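Getting More Out of the Space Under a Table

Posted by Brenda Alarcón

Most tables with a built-in compartment collect junk in it. Old receipts go in first, then a charger that fits no phone in the house, and after that you stop opening it. Mine took one evening to sort out and has stayed in order since June.

Empty it completely before you do anything else. Wipe the inside with a damp cloth, wring it out well first, and leave the compartment open until the wood is dry. A strip of plain shelf paper on the bottom is easier to replace than a stain is to remove.

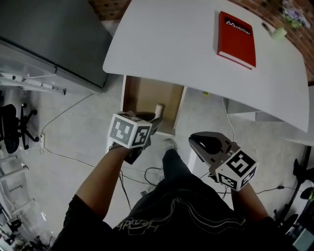
Tall things belong at the front. If you put them at the back you will knock them over every time you reach past. A cylinder stood upright near the front edge, like the white one in the open compartment, can be lifted straight out, and there is still room behind it for flat items such as envelopes, placemats or a folded cloth. Check the height before you commit. Anything that scrapes the top on its way in will scrape it on its way out.

Keep the tabletop to a few things you like looking at. A book, a small cup and some flowers are enough. Artificial flowers gather dust faster than people expect, so shake them outside once a month and go over the petals with a soft dry paintbrush. Hardcover books should lie flat if they are large. Turn them over now and then, and keep them out of direct sun or a red cover will fade.

Cables on the floor are the other problem. Run them along the wall or the table leg and tie up the slack with a strip of hook-and-loop tape. Don't put a rug over them. If you use a rolling chair nearby, keep the cords clear of the casters.

My neighbor Bogdan Ene does his compartment differently. He keeps a shallow tray in it and pulls the whole tray out when he needs something. It works well for pens and batteries, less well for anything taller than 7 inches.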